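How to Apply for a Job Through the Torkitlow Portal

Most council and college jobs in the Plaven area are now advertised on the Torkitlow portal, and paper forms are only accepted where the notice says so. The steps below cover a normal application from start to finish. Allow an evening for your first one. Later applications go quicker, as the portal keeps your details.

Before you start

Have these ready:
National Insurance number
Dates and grades for your qualifications
Names, job titles and email addresses of two referees
Start and end dates for every job in the last ten years
A scan or clear photo of any certificate the notice asks for

Files must be PDF or JPG and no bigger than 4 MB each. Word files are refused at the upload stage, so save your documents as PDFs first.

Step 1. Find the notice

Go to the portal and choose Current Vacancies. You can search by job title, by employer or by reference number. If you saw the job in a newsletter or on a noticeboard, use the reference number. Searching for "admin" brought up 139 results when I last tried it, and many of them were closed.

Open the notice and read all of it, including the person specification at the bottom. Check the closing time as well as the closing date. Grondell College closes its vacancies at noon, and the form disappears from the portal at that point even if you are halfway through it.

Step 2. Create an account

Click Register and enter your name as it appears on your passport or driving licence. Use an email address you will still have in six months. A work address is a bad choice if you are leaving that job. The confirmation email often lands in the junk folder. The link in it works for 24 hours.

Step 3. Fill in your work history

Start with your present or most recent job and go backwards. The form will not let you leave a gap of more than three months without a note. "Caring for a relative", "looking for work" and "travelling" are all accepted. Keep it to one line.

Under Main Duties you have 300 words for each job. You do not have to fill them. Put the duties that match the notice first.

Step 4. Write the supporting statement

This is the part that gets scored. Take the essential points in the person specification one at a time and write a short paragraph on each, using the same order as the notice. Say what you did, where, and what came of it. Petro Lysenko, who shortlisted for Nazarenko Training for several years, told me he marked with the specification on one side and the statement on the other, and a point with nothing written against it scored nought.

Write the statement in a separate document and paste it in. The portal logs you out after 20 minutes without saving, and typing in the box does not count as activity.
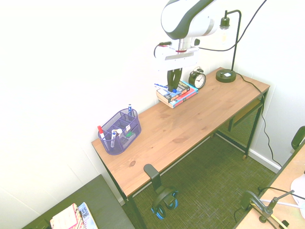 Certificates cause more trouble than any other upload. Photograph each one by daylight, straight from above, with all four corners showing. Do it on a desk or table with nothing else near the page. A pine top with visible grain and knots is fine to work on, but a stack of books lying flat on it should go elsewhere first, as the page will curl if it rests half on them. Check that you can read the small print at full size before you upload.

Step 5. Check and send

Click Preview and read the whole form through. Look at dates, phone numbers and the spelling of your referees' email addresses. Then click Submit. You should see a reference beginning with the year, followed by a six-figure number. Write it down. You cannot change the form after this, though you can withdraw it and start again if the vacancy is still open.

If something goes wrong

Error 89 means one of your files is too large or in the wrong format. Remove the last file you added and try again.

If the Submit button stays grey, a required box is empty. It is usually the equal opportunities page, where "Prefer not to say" still has to be ticked.

If you have not heard anything four weeks after the closing date, email the contact named on the notice and quote your reference. The portal helpdesk cannot see shortlisting results.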